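Melero Gate – Web Filter and Login Protection for Small Networks

Product number 117. Made by Nomness.

Overview

Melero Gate is a small box that you place between your internet line and your own network. It checks the traffic that comes in, and it stops repeated login attempts before they arrive at your server or your mail program. It was developed for offices, shops and schools which do not have a person for IT in the house.

Many attacks on small companies are very simple. A program tries one password after the other, the whole night, on every address it can find. Melero Gate recognizes this pattern and closes the door for the sender. Your own employees can continue to work as usual.

What it does

Blocks an address after 8 wrong passwords. You can change this number in the settings.
Keeps a list of blocked addresses, up to 255 entries by hand and without limit for the automatic list.
Slows down traffic that comes in too large amount from one source.
Sends a short report by e-mail every morning at 6:00.
Works with fixed and changing IP addresses.

What it does not do

Melero Gate is not a virus scanner, and it does not look inside encrypted pages. If a user gives his password to a false website, the box can not know this. We recommend to use it together with an antivirus program and with a second step at login.

Installation

1. Switch off your router and wait one minute.
2. Connect the port marked IN with the router, and the port marked OUT with your switch.
3. Switch on the router first, then the Melero Gate. The start needs up to four minutes.
4. Open the settings page in your browser and choose a new password. The box does not let traffic through until the password is changed.

Updates

New filter rules are loaded every night. Larger updates of the system come two times in the year, the next one in June. You can move them to another hour if you have night work in your company.

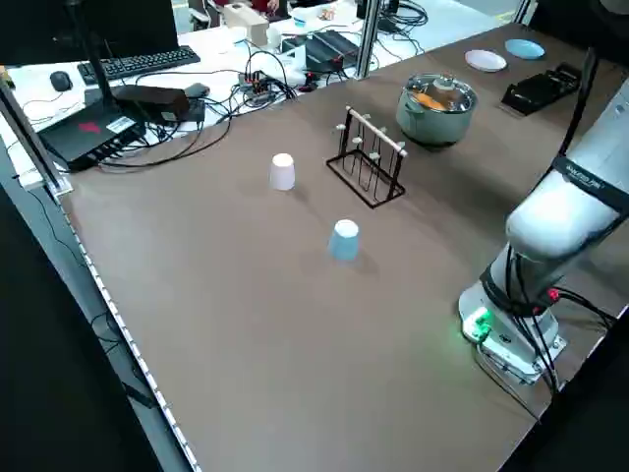 Versions and license

Melero Gate Basic: up to 52 devices, one year of filter rules included.
Melero Gate Plus: over 100 devices, three years of filter rules included, second power supply.

After the license ends, the box continues to work with the last rules it has received. The e-mail report is also continued.

Ordering and support

Orders are accepted by our partners Hurkumov and Amarasinghe. For questions before the purchase, please write to Shahnaz Marikar in the sales office and tell her the number of your devices and the type of your internet line. Support by telephone is included in both versions, in English only.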